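Home Set-Up for Beginners, Broltbridge Evening Classes
Handout 4: Extension leads and where to put them
Notes by Humaira Naqvi

Welcome back, everyone, and thank you for all the lovely questions last time (Nnamdi, I haven't forgotten yours about travel plugs, we'll get to it after the tea break). This week we are thinking about the humble extension lead, which most of us buy in a hurry and then push behind the sofa and never look at again.

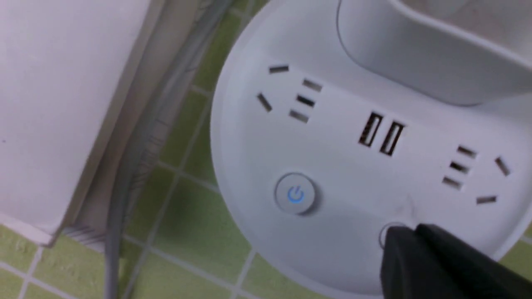
Reading time: 2 minutes

Round power strips suit a shared spot, such as the middle of a study table, where people come at it from different sides. On this white one there are two sets of mains sockets in the Chinese pattern, a pair of USB ports between them, and a power button with a blue symbol. Do look at the slots before you buy anything from abroad, as a pretty shape is no help at all if your plugs won't go in!

Now, a few things to try at home before our next class. Find the rating printed on your own lead and write it down. Add up the watts of whatever you run from it, so a heater of 800 watts counts as 800, and a phone charger hardly counts at all. Never plug one extension into another, please, however tempting it is at Christmas. And keep leads off the floor near sinks and washing machines, tiles or no tiles.

Bring your sums along and we'll go through them together.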